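Naltbridge handling cell: progress report for April

Prepared for the equipment fund 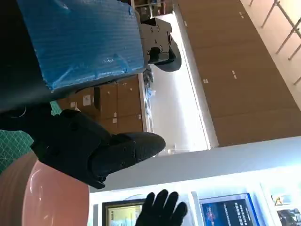

Most of this month's effort went on upkeep of the two-arm cell in the Mollen room, and the budget line for new tasks was left alone. The cell stopped twice in March for reasons we put down to worn finger covers, so the covers were the first job. The fingers now carry the black textured covering, with the seams running down the side of the finger and the tip left rounded. The other gripper sits on its dark grey perforated plate, which lets us shift the mounting by one hole when a job needs it. The blue corrugated plastic sheet is our usual check for grip after any change to either hand, and the green mat with the white grid stays down under the work.

Maintenance

The covers came from Tiêu at 40 pounds each. We had allowed for more than that and the difference went on bolts and a spare bracket. The left wrist camera was refocused and its cable re-routed through the second clip, where it no longer rubs at full reach. Both arms were re-zeroed on a Monday morning before anything else was switched on. The right arm still drifts slightly at joint five – we can work with it, but it needs checking at the start of each day.

Running

The counter stood at 3381 cycles at the end of the month, of which 199 were lost to dropped or badly held sheets. Nearly all of those came before the covers were changed. We now plan to inspect the covers every 2000 cycles and keep one spare pair on the shelf.

Software

Eline, the logging program, was moved to the newer version. It lost its gripper force records for one afternoon during the change and those runs have been left out of the figures above. The settings file is now copied to the shared drive each night.

Outstanding

The joint five drift needs a visit from the supplier and we are waiting for a quote. The start-up sheet by the door is out of date and still gives the old camera order. We would also like to move unspent money from the training line to spares, and ask for your agreement to this before the next order goes in.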